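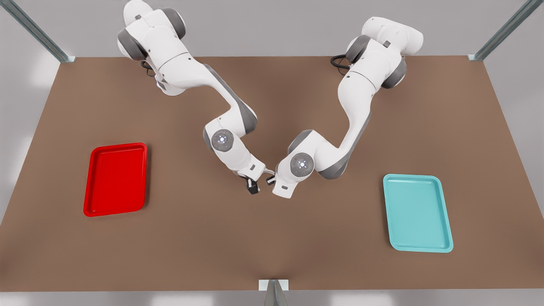 # Nornness Catch Log

Hi, and welcome! This is the catch log from our little fishing group on the Nornness estuary, typed up from a pile of soggy notebooks and finally put somewhere other people can get at it. I'm Rawiri McKinnon, I did most of the typing, and any spelling mistakes in the notes column are mine (or they're in the notebooks, and I left them in because they made me laugh).

Last updated April 17, 2018.

## What's in it

Every row is one fish. If somebody went out and caught nothing, that gets a row too, with `species` set to `none`. Please don't throw those away when you work out catch rates! I did that the first time and convinced myself we were all geniuses.

The files:

- `catches.csv` — the main log
- `trips.csv` — one row per angler per outing, with start and finish times
- `flies.csv` — what was tied on, with the names we use for them
- `spots.csv` — the named spots, to the nearest stretch of bank only

The log covers five seasons. The first one is patchy, since we hadn't agreed on what to write down yet, and half of it is me guessing at somebody else's handwriting.

## Columns in catches.csv

- `trip_id` matches `trips.csv`
- `species` is flounder, sea trout, mullet, bass or none
- `length_in` is nose to fork of tail, in inches, measured against the side of a net or a tape
- `kept` is yes or no
- `tide` is flood, ebb, high slack or low slack
- `wind` is whatever the angler wrote, so you'll find "SW", "breezy" and "awful" all living together
- `fly_id` matches `flies.csv`, blank for bait
- `spot` matches `spots.csv`
- `notes` is free text

Lengths are rounded to the nearest half inch. You'll spot a suspicious pile of sea trout at exactly 20 inches. I've left them alone, but I have my own opinion about a few of those.

## How it was collected

Each of us carries a notebook in a zip bag and fills it in on the bank, or back at the car if the hands are too cold. At the end of the season the books come to me and I type them up over the winter, usually with a pot of tea and a lot of muttering. Anything I couldn't read went in as `unknown`. Water damage took out nearly 4 weeks of one September, which hurts, as that was the best run of sea trout any of us can remember. I had two fish on before breakfast and I can't prove a thing!

There were three regular anglers in the first season and more after that. I've swapped names for letters. Angler B fishes almost entirely at night, so if you're comparing people, compare them on the same tide and the same hours or it all gets silly.

## The spots

I've kept these vague on purpose. Sovel is the long gravel stretch on the north side, good on the flood with a floating line. Rathore is the deep bend with the muddy bank — wear proper boots, and keep an eye on the water behind you, because the channel fills before the flat does. Grudero is the outer bar, which you can only reach around low slack on a big spring tide, so it has far fewer rows than the others. A high catch rate at Grudero mostly means we only walked out there when conditions were perfect.

## Things to watch for

Mullet are undercounted. We saw hundreds, cast at them for hours, and often didn't bother logging a trip as a mullet trip unless somebody hooked one. The `target` column in `trips.csv` only starts in the third season.

Start and finish times are honest to the quarter hour at best. Finish times in particular are a bit optimistic, as some of us had promised to be home for dinner.

A few fly names changed over the years. The Rusty Spoon and the Brown Job are the same pattern, and I've given them one ID. The Little Brown Job is a different fly. Sorry.

## Using it

Go ahead and use it for whatever you like: school projects, club talks, settling arguments. A mention of the Nornness Catch Log would be nice. I wouldn't use it to say anything about fish stocks, as it's a record of where a handful of people felt like standing.

If you find an error, open an issue with the `trip_id` and I'll dig out the notebook and check. I'm slow in the summer, for obvious reasons.

## To do

- Add tide heights from the printed tables
- Sort out the wind column into something sensible
- Type up the loose pages from the back of Angler D's book
- Photos of the flies, once I've tied some that look decent

5 comments · 3 shares

Related

- Reading the Rathore bend on an ebb tide
- Nornness fly patterns and how to tie them
- Keeping a fishing notebook dry
- Sea trout after dark: notes from Sovel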